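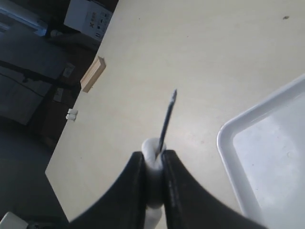 Field names are the sort of thing Deirdre Ó Dubhghaill can talk about until the tea has gone cold and been made again, and I should say that she makes very good tea. She has been gathering them in and around Wullivach for most of her adult life, from farmers, from a postman, from old rent books, and once from a lady she got chatting to in a hospital queue. We sat with a cream-coloured tabletop between us, smooth and faintly smudged in places, and she drew the parish on it with her fingertip as she talked.

"My father had a name for every corner," she told me. "The Wet Piece, the Parson's Elbow, Little Hungry. I thought every family had a Little Hungry! Then I married into Tornoseck and they'd never heard of such a thing, they had the Bonnet and Far Bonnet, and I was completely lost for a year."

Her first notebook held 348 names, and the list now stands at 508, with a few she is still cross about. There are two fields called Moriarty, at opposite ends of the parish, and she has never found a Moriarty who owned either of them. 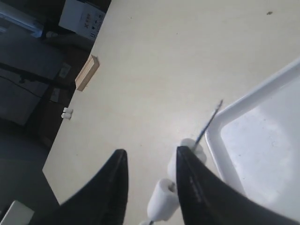

Rounded white segments over the pale tabletop.

I asked whether people were ever shy of telling her. "Oh, terribly," she said. "They think it's baby talk. A man will tell you what he paid for his tractor before he'll tell you he calls the top field Dolly. So you don't ask straight out, you ask where the cows are, and out it comes." She worries most about Brikalby, where several farms have been joined together and the hedges taken out, and where the younger people tend to go by the numbers on the forms.

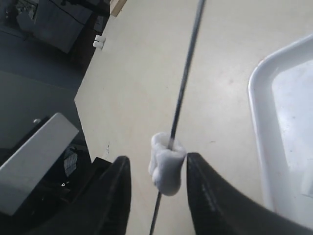 Shirin Bakhtiari thinks the numbers needn't be the end of it, and told me that her own children had named the field behind their house within a week of moving in. They call it the Trampoline, though there has never been a trampoline in it.

Deirdre was delighted when I passed this on, and wanted to know how it was spelt and which gate you went in by. She hopes to have a proper map printed by September, large enough to hang in the hall, with a wide margin left for people to write in.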